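Skimus bench cell: frequently asked questions

Skimus is a ready-made simulated work cell from Flasto. It gives you a robot arm, a table, a room and a set of small objects, so you can write and test pick and place routines before you run them on a real arm. These are the questions we get most often by email. The page is kept up by Albane Deschamps in customer support and was last gone over in August.

What do I get for the licence fee?

The standard package contains the arm model, the two-finger gripper, the quarter-round table, the room, the object set and the task editor. You also get the logging tool, which writes joint positions, gripper opening and contact events to a plain text file. The Grivon add-on is sold separately (see further down).

How much does it cost?

A standard licence is €3,144 for 12 months, before tax, and covers 3 named users. Schools and colleges should write to us for the teaching price. We do not sell a monthly licence at present. If you need a fourth user part way through the year, we add them and charge only for the months that are left.

Can I see what the gripper sees?

Yes. Each cell comes with room cameras and one view that looks out along the fingers. The finger view is wide, so you keep most of the table in sight while the gripper is close to an object. It bends straight lines a good deal, and if your own software expects a flat image you will need to correct for that first. The correction values are in the camera folder.

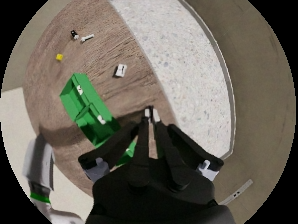 Finger view, with the green block on the left and smaller objects further up the table.

You can switch any camera off in the task editor. Doing so speeds things up on older machines.

Do I need a real arm to use it?

No. Many customers buy Skimus months before their arm arrives. You can export a finished routine as a list of joint positions and load it on the real controller later. Please run it at low speed the first time. The simulated table is perfectly level and yours probably isn't.

Can I move the arm and the table?

The arm's base can be moved anywhere on the tabletop and turned to any angle. By default it stands on a grey block towards the back of the table, on the right as seen from the curved side, and most of the sample tasks assume that position. If you move it, open the reach check before you run anything. The table itself can be moved too, but the walls do count as obstacles. A path that takes the elbow through the wall will be refused, with a message giving the joint and the step number.

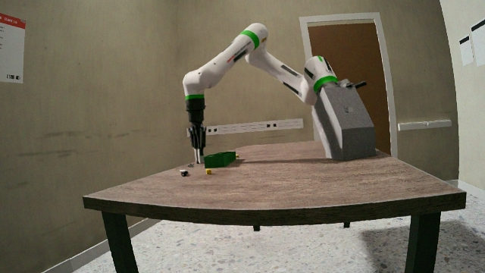 The reach check takes a minute or so and colours the tabletop green where the fingers can point straight down, and orange where they can only get there at a tilt. Long flat objects are best kept in the green area. Small cubes will usually survive a tilted pick, though we would not build a production routine on it.

Which objects are included?

Blocks and cubes in several sizes and colours, plus an assortment of very small parts. The small parts are there because they are awkward. If your routine only ever meets large blocks it will look better than it is. You can import your own shapes, and the help pages list the file types. Keep imported models simple: a very detailed mesh makes contact slow to work out and gains you nothing at the fingertips.

Why does my gripper push the object away when it should be closing on it?

Nearly always one of two things. Either the fingers are coming down too low and catching the table, or the opening is narrower than the object at the angle you are approaching from. Turn on contact markers and step through the last part of the move. If the markers show up on the tips before the close command, raise the approach height and try again. If only one finger is making contact, check the angle of the object.

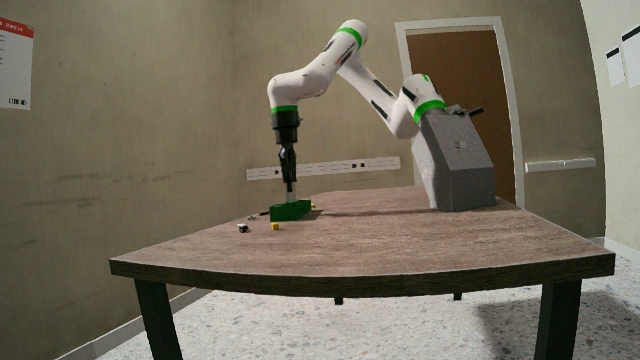

Clearance around the object matters as well. A part lying right up against the end of a block can be knocked by a finger on the way in, and the log will show this as a contact with an item you never asked the arm to touch. The "neighbours" setting in the task editor flags such cases before the run starts. It is off by default -- we suggest you turn it on.

How many runs can I queue?

Up to 480 in one batch. Objects can be left where they are or scattered afresh for each run. If you scatter them, write down the seed number, or you will not be able to repeat a failure.

What is the Grivon add-on?

Grivon lets two people work on the same cell from different computers. It was written by Josiane Hoarau's team and is now sold with its own manual. It does not work with the teaching licence yet.

Is this the same as Tarawneh?

No. Tarawneh was our earlier product and is no longer sold. Tasks saved in Tarawneh will open in Skimus, but gripper force settings are not carried over and have to be put in by hand. Existing Tarawneh customers get one free transfer.

Can I get a refund?

If you have not activated the licence, yes, in full. After activation we don't give refunds, but we will look at any fault you report and extend your licence by the time lost.

How do I report a problem?

Write to support with the log file, the task file and the seed number. Screenshots help but the log is what we read first. Requests that come in before 3 in the afternoon are normally answered the same working day.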